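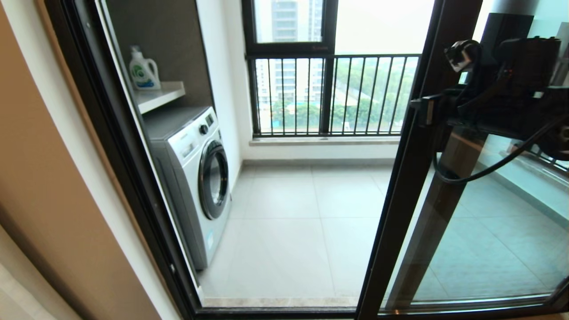 Can a household manipulation kit be bought off the shelf and used on sliding doors without changes to the door?

It can, provided the panel runs freely in its track and the kit is allowed one calibration pull per door before regular use. Doors with a stiff track, or with a latch that has to be held while the panel moves, still need either a remote operator or a change of hardware.

4. Evaluation of the Saltance kit on sliding doors

4.1 Kit as delivered

The Saltance kit is sold as a single-arm package for existing mobile bases. It consists of the arm, a two-finger gripper with a maximum opening of 75 mm, a head camera, a wrist force sensor and a license for the Rurkus motion software. A remote assistance plan, Hidbridge, is offered separately and billed by the month. We bought the kit through the normal sales channel and received no support beyond that given to any customer. The mobile base was our own and is described in Section 3.

Two points in the sales documentation bear on the results. The vendor lists sliding doors as a supported task, with the note that the door should be "in ordinary working order." No track friction limit is given. The documentation also states that the gripper can open a sliding door from its handle or from the free edge of the panel. Only the second method is covered in this section. Handle-based opening was dropped after the pilot, in which flush pulls proved too shallow for the supplied fingertips.

4.2 Doors and setting

All trials were run in the Juška apartments, a furnished residential block in which we had access to several units with the same general layout. Balcony doors were chosen over interior doors for three reasons. They are heavier, they have a raised threshold or track that the base can't cross without planning, and they let in strong daylight, which has been a known weak point of camera-based door detection.

Figure 4. Balcony doorway as seen from the head camera. The gripper is close to the vertical frame of the sliding panel. The washing machine and the window at the far end lie beyond the open section.

The doorway in Figure 4 is typical of the more difficult cases. Dark uprights stand on both sides of the opening, the glass carries faint reflections, including a section of railing, and the upper part of the far window is washed out. A detector trained mainly on opaque interior doors has little to work with in such a view. The Rurkus software treats glass as unknown space and searches for long, near-vertical edges instead, then ranks them by their distance from the last known position of the panel. In the Juška units this ranking was more useful than the edge detection itself, as most wrong candidates were reflected or fixed edges lying well away from the panel.

4.3 Procedure

Each trial began with the base parked in front of the doorway and the arm in its travel pose. The operator issued one command, either to open or to close, and then took no further part unless the kit asked for help. The motion was divided into four stages by the software: edge search, approach, contact and pull. The stage boundaries are logged by default and were used without change.

Before the first trial on each door, the calibration pull recommended by the vendor was carried out. The arm moves the panel a short distance at low speed and records the force at the wrist. Rurkus stores the result as the expected resistance and stops the arm if later readings exceed it by a fixed margin. The margin can be changed in a configuration file. We left it at the factory value.

A trial was scored as complete if the panel reached the requested end position within the time limit and the gripper released without moving it back. A request for remote assistance was allowed once per trial. Trials that ended after such a request were scored separately, even where the remote operator only confirmed a candidate edge and the arm did the rest.

4.4 Results

The kit was run for 100 trials, split evenly between opening and closing. Of these, 77 were completed without help and a further 11 were completed after one Hidbridge request. The remainder were stopped by the force limit or ran out of time.

Opening was the weaker of the two. When the panel is closed, its free edge sits against the jamb and offers almost no gap for a finger to enter, so the kit falls back on friction contact with the face of the frame. This works on a matte surface. On smoother frames the fingertip pads slipped, and the software often read the slip as motion of the door – the arm traveled, the force stayed low, and the stage was marked as finished while the panel had barely moved. The head camera could have been used to check this, but the current release doesn't compare the panel position before and after the pull.

Closing from a partly open position gave few problems. The free edge is exposed, the gripper can close on it directly, and the direction of force is favorable for the arm. The failures we did see came from a poor choice of base position, with the elbow close to full extension by the end of the stroke.

Cable routing deserves a separate remark. The kit is delivered with the gripper cable outside the arm housings, held by clips, with a free loop left for wrist rotation. The loop hangs clear in the travel pose. In low reaches across a glass panel it can hang in front of the glass and drag on the frame. No trial was lost to this, though the wrist force trace shows small, irregular peaks in several runs that we attribute to the cable. A shorter loop removed the peaks and reduced the usable wrist range, and we returned to the original length for the scored trials.

4.5 Remote assistance

Hidbridge requests were triggered mostly in the edge search stage. The remote operator sees the head camera view with candidate edges drawn over it and picks one, or draws a new one. The interface is plain and quick to learn. Its main limit is that it offers no view from the wrist, so a bad contact can't be judged once the arm blocks the line of sight from the head. We asked the vendor whether a second video stream could be added and were told that the kit hardware supports it but the service plan doesn't.

For a buyer deciding whether to take the plan, the relevant point is where the failures fall. Help with edge selection recovered most of the trials in which it was requested. Slip during opening never led to a request at all, as the software didn't recognize it as a fault, and the plan in its present form has no effect on that group.

4.6 Limits of the evaluation

The doors tested share one manufacturer and one track design, and all were in regular use. Results on older doors will differ, most likely in the pull stage. The trials were run in daylight only. Threshold crossing was excluded, and the base stayed on the indoor side of the track throughout. We also tested a single kit, so variation between units isn't covered. Fingertip pads were replaced once, between the opening and closing series, and pad wear may account for part of the difference between the two.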